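Category: Course Materials > Robot Software > Perception and Control

Handout 3: Where the planner gets its world from
Mimville short course, posted 11/22/18

Welcome back, and thank you for getting through the reading on transforms, which I know is a slog the first time (and, to be fair, the second). Today we join two things we have so far kept in separate boxes, namely what the perception code believes and what the planner is willing to do about it. The kitchen task is our running case again, so have the Prollska workspace open with last session's configuration loaded. If your copy still refuses to build, pull the Partington branch, where the message definitions have been tidied up.

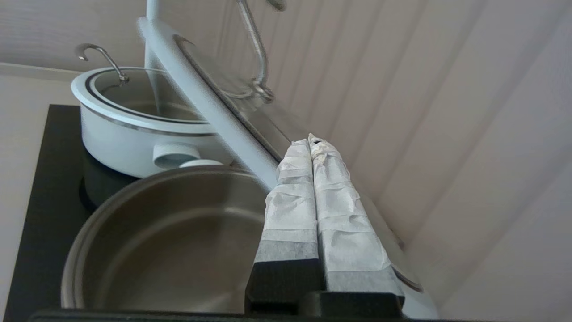
A planner knows only the scene it has been given, and that scene changes the moment the gripper closes on something. Before the grasp, a lid is an obstacle to be approached with care; after the grasp, it has to become part of the arm. In our software that is the attach step, and it is the step people most often leave out. Think of how far a round glass pot lid sticks out when two fingers have hold of it and it is tilted steeply, with another lidded pot just behind and an open steel pan in front. A collision check on the fingers alone would happily pass a path that sweeps the lid straight through its neighbour. So please attach first, plan second, and detach only when the fingers have opened.

Glass is the other half of the trouble. A depth camera may return the inside of the pot, or a reflection, or nothing at all, and the point cloud ends up with a hole exactly where you wanted a surface. Our approach is to look for the rim, fit a circle to it, and then place a known lid model on that circle. The rim fit wants at least 37 edge points before it will publish a pose. You can lower that number, and I do understand the temptation when you are waiting for a detection – but look at the residuals before you do.

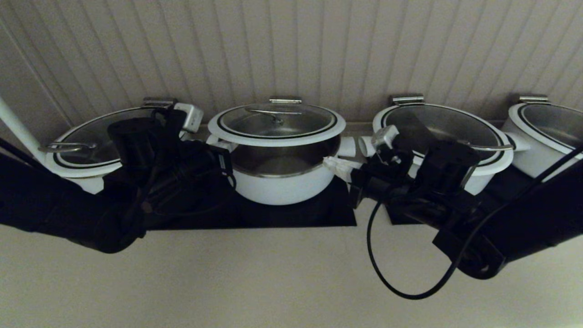

Fig. 2. Both arms over the row of lidded pots.

With two arms there is one more habit to learn. Each arm's planner must treat the other arm as a moving obstacle, and a snapshot of the other arm's position goes stale very quickly. The Zeden scheduler deals with this by letting an arm reserve a volume for a stretch of time. A reservation lasts up to 474 milliseconds and must then be renewed, so if your node crashes, the space is handed back without anyone having to tidy up after it. Cables are not in the model, I'm afraid, so we pad the wrist links generously and accept slightly longer paths in return.

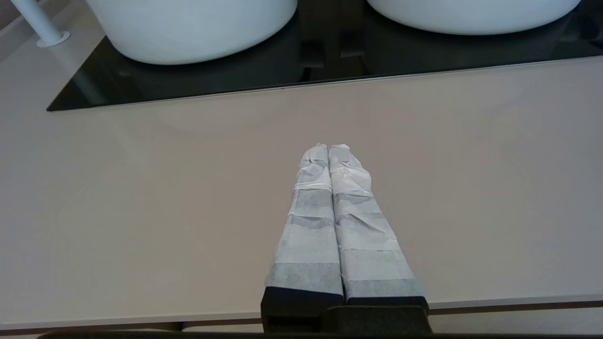 Why does my planner say the start state is in collision when the arm hasn't moved?

The usual cause is an old object left in the planning scene, often one that was attached in an earlier run and never detached. Clear the scene, let perception publish a fresh set of objects, and ask for the plan again.

For next time, please write a short node that attaches a lid, plans a lift, and prints the smallest clearance along the path. Try it with the padding switched off as well, and bring both results with you.

Related items
Handout 2: Transforms, frames and time stamps
Exercise 139: Fitting circles to noisy edges
Setting up the Prollska workspace
Notes on the Zeden scheduler
Reading list for March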